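Tabletop Assistant, part-time — Melico Studio

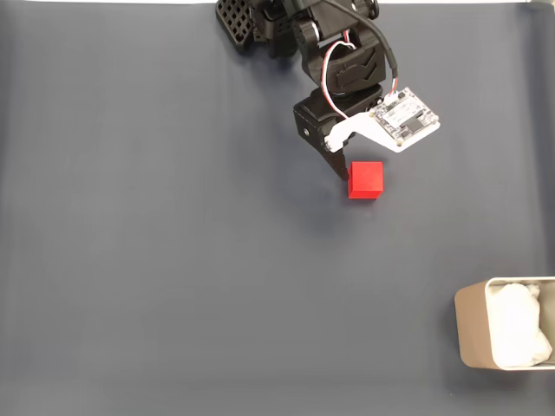
Red cube on the dark blue-gray surface.

Melico is hiring one part-time assistant to set up and look after tabletops. The job is mostly small objects on plain surfaces: laying out the cover, putting the right block in the right place, clearing it away and starting over. It is quiet, repetitive work and it suits someone who likes things put down straight.

Hours and pay

30 hours a week, Monday through Friday. The shift starts at 8:30 a.m. and ends at 3 p.m. with a half-hour unpaid lunch. Pay is $565 a week before taxes. The position runs for 11 weeks beginning in December and may be extended. There is no evening or weekend work.

During Ramadan, anyone on staff who is fasting can start early and skip the lunch break. Tell us when you apply or later on, either is fine.

What you will do

Lay the cover over the table at the start of the day and smooth it by hand. A few soft creases are fine. Sharp folds need to come out before anything goes on top.

Place cubes and other small pieces according to the day's sheet. Some sheets call for a single piece, others for a longer arrangement.

Check edges and faces for chips, lint and fingerprints. Wipe pieces with the cloths provided. Do not use spray cleaner on the covers.

Put everything back in the Dostasa drawers at the end of the day. The drawers are labeled by color and then by size, and red has its own cabinet — please keep it that way.

Write down anything lost, damaged or swapped in the log by the door. The full collection is 3947 pieces, and the log is how we keep the list right. You will help with the yearly count in your first two weeks.

What we are looking for

Steady hands and good eyesight, with or without glasses. You need to be able to tell close shades apart, and we will ask you to sort a tray of blocks by color at the interview.

You should be able to stand for up to an hour at a time. A stool is provided. Nothing you lift will weigh more than a full drawer, and there is a cart for those.

Basic reading and writing in English for the sheets and the log. No degree is needed. Experience in a stockroom, a toy store, a framing shop or a preschool is useful but we will train someone who has none of it.

Please leave rings and bracelets in your locker during the shift. They snag the covers. Long sleeves should be rolled or pinned.

Where we are

The studio is on the second floor of the Zevuvov Building, above the print shop. There is an elevator. Street parking is free on the north side, and the bus stops at the corner. The workroom has no windows, so people who need daylight should think about that before applying. The break room does have windows, along with a fridge and a microwave.

How to apply

Send a short letter and a list of your past jobs to the Melico front desk, by mail or in person. One page is enough. Include a phone number and the best time of day to call you.

Interviews are held on Wednesday mornings and take 45 minutes. The first part is a conversation. In the second part you will lay a cover, set out a tray of pieces from a sheet and put them away again. You do not need to bring anything.

We reply to everyone who applies — usually by phone. If you have applied before, you are welcome to apply again, and you do not need to send a new list of jobs unless something has changed.

Applications stay open until the position is filled.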